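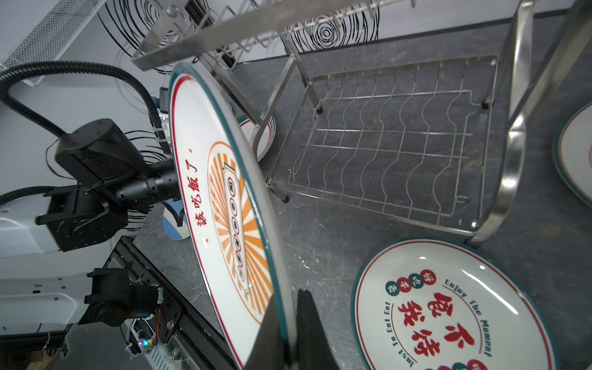

A white plate with a teal rim, next to a steel dish rack.

Why do plates stand up in a rack?

Plates could be left in a pile after washing. The trouble is that water gets trapped between them and has nowhere to go. When a plate stands on its edge, gravity pulls the water down to the lowest part of the rim, where it drips off.

The rest of the water leaves as a gas called water vapour. This is evaporation. It happens faster when air can reach both sides of the plate, so racks have gaps between their wires. The gaps hold the plates apart as well.

The plate in the picture is ceramic. Ceramics are made from clay that has been baked in a very hot oven called a kiln. Many plates are then coated with glaze — a thin layer of glass that stops water soaking in. It also makes them shiny.

The red writing on the plate is Chinese. It says 该吃饭了, which means "It's time to eat."

Try it yourself

Ask a grown-up for two plastic plates. Wet them both. Lay one flat on the worktop and lean the other against the wall on a folded tea towel. Look at them again after lunch. Which one has more water left on it?

Words to know
Evaporation: when a liquid turns into a gas.
Glaze: a glassy coating on pottery.

Written by Zulkifli Pillai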